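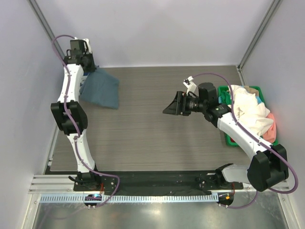 Figure 2. Work surface with a wood-like grain, set between plain pale walls.

4.2 Storage habits and the working life of household clothing

The second part of the Lemeck study looked at how clothing is kept between one wearing and the next. A total of 438 households in the Hadus and Gulent districts filled in a storage diary each Tuesday, noting which garments had been folded, hung or left in a pile. Garments that had been out of use for seven weeks or more were entered on a separate sheet.

Households with shared wardrobes tended to fold knitted items and hang shirts, as in the earlier Namboodiri survey. Homes with little drawer space showed a different pattern. In these, folded clothing was often stacked deeply, and the lower items in each stack were worn much less often than those near the top. Several respondents wrote that they had bought a second item of the same kind after forgetting that they owned the first.

The diaries recorded up to 870 garments in a single home, although entries of this size came mainly from families who also stored clothing for relatives. These homes were kept in the main analysis and are reported separately in the appendix. 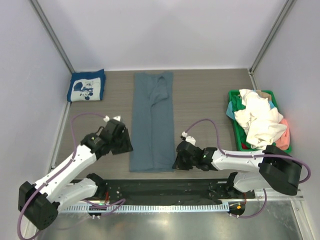 Does folding shorten the life of a garment?
The diaries give little sign of it. Wear was reported mostly at cuffs and collars, and creases along fold lines were seldom named as a reason for throwing an item away. Length of storage had a closer link with disposal, and this is taken up in Section 4.3.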